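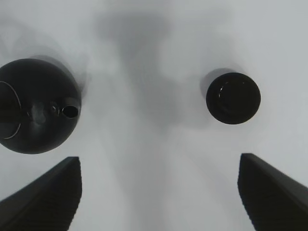 Search this volume Go

Articles > Indoor Surfaces > Section 4

4. Joint width and cleaning time

Wall joints were surveyed in 22 shared kitchens in Trarnari and Stoston. Each kitchen was visited in March and again six weeks later. In all, 1,059 joint segments were measured with a feeler gauge at mid-height.

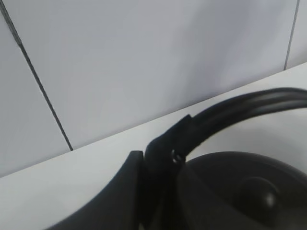

6 min read

Segments shorter than a full panel edge were left out of the analysis, which removed 156 readings. The rest were grouped by site and by grout type. Cleaning time was logged by the staff on paper forms.
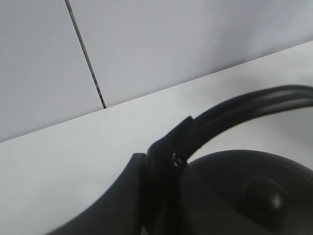
Figure 3. Dark seam between two pale wall panels above a white surface.

Wider joints took longer to clean at both sites. The effect was weaker in Stoston, where the Wuyts sealing method had been used in six kitchens.

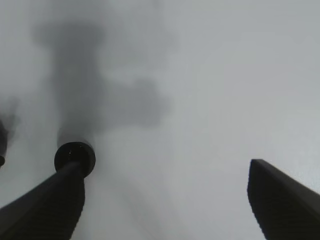
Sealed joints were therefore treated as a separate group in the Ovside model. Grout age was not recorded and may account for part of the remaining spread.

Last updated 13 May 2023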